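4. Preparar a superfície e montar a mesa de costura Nellska

Antes de abrir os saquinhos das ferragens, faça um favor a si próprio e arranje um sítio plano, limpo e com boa luz, onde possa deixar tudo espalhado sem que ninguém lhe mexa (um sábado de manhã costuma ser uma bela altura!). Uma base lisa e clara ajuda imenso, porque os parafusos pequenos têm o péssimo hábito de desaparecer.
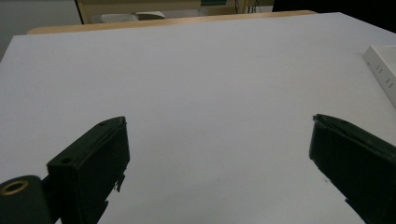
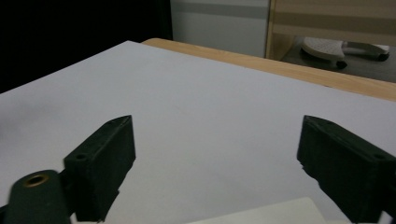

Vai precisar de uma chave de fendas média, de um pano macio e de uma boa dose de paciência. As peças do tampo levam a referência 3030 e as das pernas a referência 3549; se alguma vier trocada, ligue-nos antes de começar, que resolvemos isso num instante.

1. Pouse o tampo virado para baixo sobre o pano, com o rebordo mais largo voltado para si.

2. Encaixe as 4 pernas nos respetivos suportes, sem apertar nada por enquanto. Devem entrar com uma ligeira pressão da mão.

3. Coloque os parafusos compridos e dê apenas duas ou três voltas em cada um. Só depois de estarem todos no lugar é que se aperta a sério, sempre em diagonal, como quem muda a roda de um carro.

4. Fixe a travessa traseira. O lado com a ranhura fica virado para dentro, para que o cabo da máquina possa passar por ali.

5. Peça ajuda a alguém e vire a mesa com calma, levantando-a pelo tampo.

CUIDADO: não arraste a mesa apoiada só em duas pernas. Os suportes podem ceder e a garantia não cobre este tipo de dano.

NOTA: a montagem leva quase 9 minutos a quem já tem prática. Se for a sua primeira vez, vá com vagar, beba o seu café e não se preocupe com o relógio.

6. Com a mesa já de pé, rode os pés niveladores até deixar de sentir qualquer oscilação. Experimente apoiar as mãos nos cantos, um de cada vez.

7. Volte a verificar os parafusos ao fim de uma semana de uso, de preferência com a máquina de costura retirada do tampo.

Para encaixar a extensão lateral, siga para a secção 5.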